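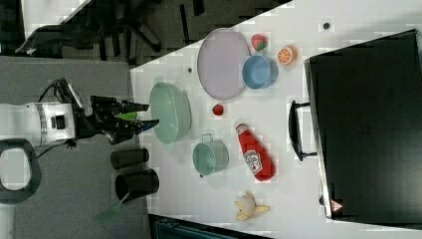
Props and Materials Store, Rarkovia College

Kitchen and table items - gallery

The kitchen section is the most borrowed part of the store. The full catalog runs to 3,000 items, and 600 of them are filed under kitchen and table, from single spoons to complete sets. This page shows pieces from the food and tableware group, with notes on colors, storage and loans. It was last updated in September 2021.

Food and tableware on the white table
Lavender-pink oval plate, light blue bowl, mint-green mesh colander and small teal pot with a side handle. The food pieces include a strawberry, a halved orange, a tomato and a banana peel, with a red ketchup bottle next to the pot.

Colors
The tableware is mostly pale, and the food is mostly bright. Borrowers who want a quiet table setting usually take the plate and bowl together and leave the red items behind. The orange half is filed by its cut face, so look under "cut fruit" in the catalog. The banana peel is also under "cut fruit" - we know it isn't cut, but it has been there since the catalog began and people now look for it there.

Names in the catalog
A search for "strainer" used to bring up no results. As of this update, both "strainer" and "colander" lead to the same entry. "Pan" and "pot" are still separate. Anything with one side handle may be under either, so try both. Plates are listed by outline first and color second: oval, lavender-pink.

Storage
Food pieces go in the Kaplan drawers, sorted by kind. Plates and bowls go on the open shelves in the Plilier cabinet, with the largest at the bottom. Bottles stand upright in the crate next to the cabinet. Spatulas and other long tools go in the tall bin, handles down.

The Ultus boxes are for loans only. Please don't use them for storage, even overnight. A box left on the shelf with items in it is treated as a loan that is waiting to be picked up, and the desk will hold it for the next name on the list.

Loans
The loan period is 7 days. You can renew twice by writing to the desk before the due date. Tableware may be borrowed as single pieces. Each borrower can have 2 boxes out at the same time.

Write the catalog number of every piece on the slip, including the small ones. The strawberry and the tomato have separate numbers and are not part of a fruit set. If you take the ketchup bottle, put it on the slip as "bottle, red, white cap" so it is not mixed up with the plain bottles.

Returns
Bring items back to the desk, not directly to the drawers. Wipe off tape, chalk and paint first. If a piece is chipped or marked, leave a note in the box saying what happened. There is no charge for ordinary wear.

Changes since February
The cutlery list has been merged with the serving tools. Cups are now entered one at a time, with their height, and no longer as pairs. The baking section is closed to loans until its labels have been replaced.

Gallery and catalog text: Vibeke Eskildsen. Corrections to item names or numbers can be handed in at the store desk.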